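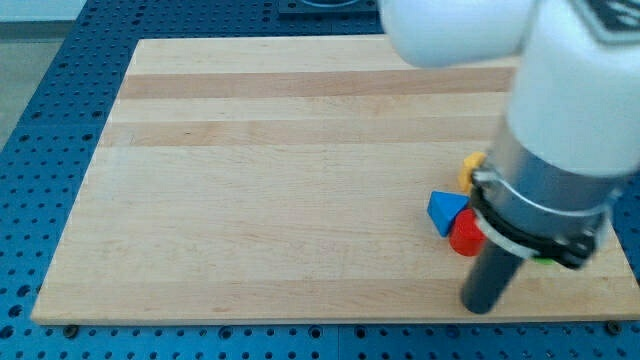 Stidaston Shared Workshop
Minutes of the users' meeting, July

Start: 6:30 pm, in the upstairs room. Nine members were present and two had sent apologies.

1. Minutes of the last meeting
Accepted with one correction. The rent for the storage room at Durnercombe is paid every quarter, and the old text said every month.

2. Wooden board on the blue table
The board of glued strips is now in its place on the perforated table, fastened with black screws along the near edge. Several members asked if it can be taken off between jobs. It was agreed that it stays on until the end of September, and after this we decide again.

There was a long discussion about oil. One group wants mineral oil on the board, the other group wants to leave the wood as it is, so that paper templates do not get stains. Vote: five for no oil, three for oil, one did not vote. The board stays without oil for now.

Members are asked not to cut directly on it. For cutting, please use one of the old boards from the shelf – they are already full of marks and one more will not hurt. No glue, and no cups. Dust should be brushed away from the holes of the table, not into them.

3. Costs
The board was ordered from Hiscombe and the price was 875 with delivery. The balance after this payment is 1468. A member asked if a second board would be cheaper when ordered together with the next delivery of wood. We will ask Hiscombe for a written price before the next meeting.

4. Screws and small parts
Korletey sent a box of spare screws, but 2 of the bags have the wrong length. They will be sent back. We need about 12 more of the correct length for the other tables. Until they come, please do not borrow screws from the blue table.

5. Floor
The pale gray floor will be washed before the open evening. Everything standing on it which can be carried must go to the corridor the evening before. The question of a new mop was postponed again.

6. Other matters
The key for the side door is still missing. If it is not found, the lock will be changed and the cost comes to the next meeting.

End: 7:50 pm.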